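**Week 3 handout: flat-pack plastic furniture, or what "no tools needed" is worth**

Notes for Mieczysław Wieczorek's section. Bring these in December.

The Witkowska leaflet promises a table "in minutes." I doubt it. A leaflet is advertising until you have put the thing together yourself.

- Work upside down, on a sheet. The sheet saves the top from grit – it does nothing for a bad joint.
- Look at the collars first. A leg is only as steady as the socket it sits in.
- Ribs under a molded top are there for stiffness. Asonero's catalog says they "double the strength." Double what? No load is given, so leave the claim out of your reports.
- Push-fit legs: turn as you press, then pull back. If a leg comes away easily, write that down.
- 16 points for the written check, 2 for the sketch. Sebastião Teixeira grades the Brurkside group and takes off for adjectives.
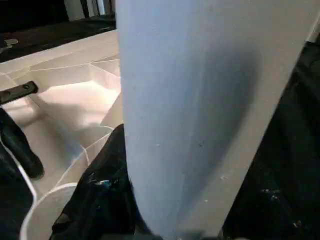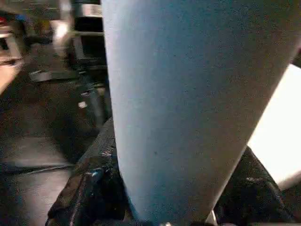

The last one is the table with its underside up, legs in the air.

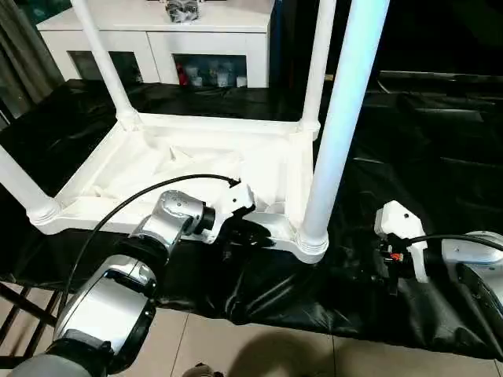 **Does a table that stands level on the classroom floor pass the check?**

Level is only part of it. Press down on each corner in turn, then push the top sideways and watch the joints. A table that rocks or leans under your hand fails, whatever the leaflet says.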